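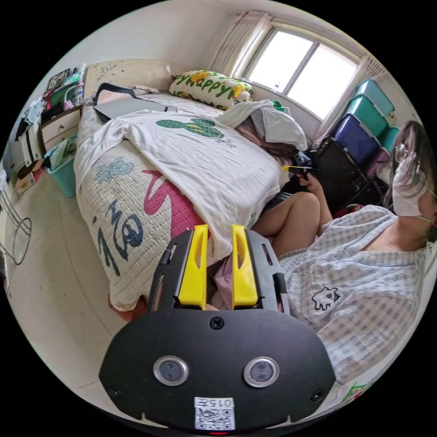 Right, folding laundry. Everyone asks me when a robot will do it, so a small thread after too many evenings reading about the things.

1/ Short answer: not yet, not in my house anyway. A T-shirt has no fixed shape. Pick it up twice and you've got two different lumps.

2/ The Gelia demo from December is lovely, I've watched it loads. One shirt, flat table, plain background. 90 seconds, nice neat square. I can do one in 15 and I'm slow!

3/ Now try it on a bed. Quilted cover, pillow, a laptop somebody left out, more clothes in a heap at the back. Which bit is the shirt? You know straight away (so does my nan), but a machine has to work that out before it grabs anything.

4/ Shop floors are further on. The Garnwood warehouse near me has machines shifting boxes all night. Boxes are easy though, they stay box-shaped.

5/ Two fingers is plenty for picking a sleeve up, by the way. It's the letting go in the right place that gets them.

6/ Someone's asked if I'd buy one. At 70 quid, yes, tomorrow. At Balogun prices I'll carry on doing my own pants, thanks.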